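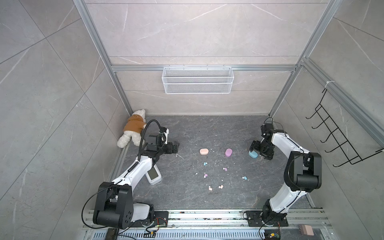
Figure 4. Pink, purple and light blue soap bars with small pastel pellets and crumbs on the dark marbled floor.

3.2 Bars, pellets and crumbs

I'll admit I came to soap sorting thinking the bars would be the whole story. They're the part people picture when I say I study how small toiletries get tidied (my notes from the Skodholm trials have 428 entries on bars alone!), and in Figure 4 they're still what the eye goes to first, with the pink and the purple ones standing upright and the light blue one held just over the floor. But look at what lies between and below them -- pellets in pink, lilac, blue and white, plus a dusting of fine white specks.

I treat these as three separate jobs. A bar has one right place and you can tell at a glance if it's there. Pellets I score by color group, using the Kiltix sheet, and a stray one costs the same as a stray bar, which some of my readers found harsh. Crumbs I don't score one by one at all; I only mark the floor as clear or not clear, and on a dark marbled surface that call is pretty easy. On the pale Stidis board we used back in October it was a nightmare, and I dropped those crumb marks from Table 2.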